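Small gripper, picking examples: how many, and do I bin the bad ones?

Flirkermont
Posted Jun 2, 2022

Hi all, quick one as I'm meant to be packing up. Collecting demos for a pick up and stack task, round white thing, gripped by the rim. Wrist camera only. Got 184 so far, all driven by hand. Trained on the first 100 and the arm goes to the right place then stops short of the rim and dithers. Do I just need more, or is somthing wrong with what I've got? Also been deleting every run where I missed first time. 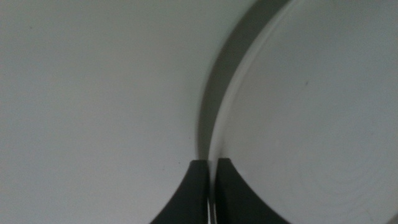 Should the start position be the same for every example? Vary it a bit each time, otherwise the model only learns the one approach and is lost as soon as it drifts off it.

I do that already, few cm either way. Didn't help the dithering.

Pryor

Stop deleting the misses!! If you missed, backed off and got it second go, keep it. That's the bit it needs. Only bin ones where you gave up or dropped it.

Also do you pause before closing the fingers? I did, every time, to check I was lined up. Model learned the pause and just sat there. Trim the dead frames or drive smoother.

Drarnow

more data. we have 722 and its fine

Stirance

Bit more than that tbh. Check your camera and arm timestamps first, mine were 2 frames out and it looked exactly like this, always short of the edge. Cheap to check before recording anything else. White on pale grey won't be helping either, try a darker mat under it for half the runs and see. Had the same trouble with lids back in December, never fully sorted it. Post your loging rate if you're still stuck.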